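Packing, day whatever

Quick one because the tape gun is calling. Moving out Friday and I am nowhere near done. The plan was 3 boxes an evening. Ha.

Spent all of last night on the hall closet, which had 80 coat hangers in it (I live alone). Kept nine. The rest went in a bag by the door and I've tripped over it twice already.

Also went back to Plornon for more cartons, the medium ones, 25 in a bundle. The large ones are a trap. You fill them with books and then you can't lift them and then you cry a little. 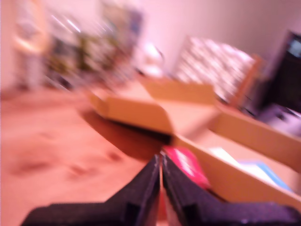
Labels are my big problem this time. Last move I wrote "misc" on everything and was still looking for the can opener at Christmas. So now each box gets a room and one real thing that's in it, written on two sides, before it gets taped. I'm also doing paper last, flat against the side, like the white and light blue thing standing in the open box there, so it doesn't get crushed under the heavy stuff. Manuals, lease stuff, the Itora warranty I will defintely never use. And flaps stay open until the room is finished. Every time I tape early I find one more sock.

Still to do: kitchen (all of it), the shelf over the washer, whatever is under the bed. The Lebrun lamp is riding up front with me, not trusting it to the truck.

The wood floor needs a proper mop once the boxes are off it, there are marks I'd like gone before the walk through. Does vinegar work on that or does it make it dull? Somebody tell me befor Friday.

OK. Kitchen. Going.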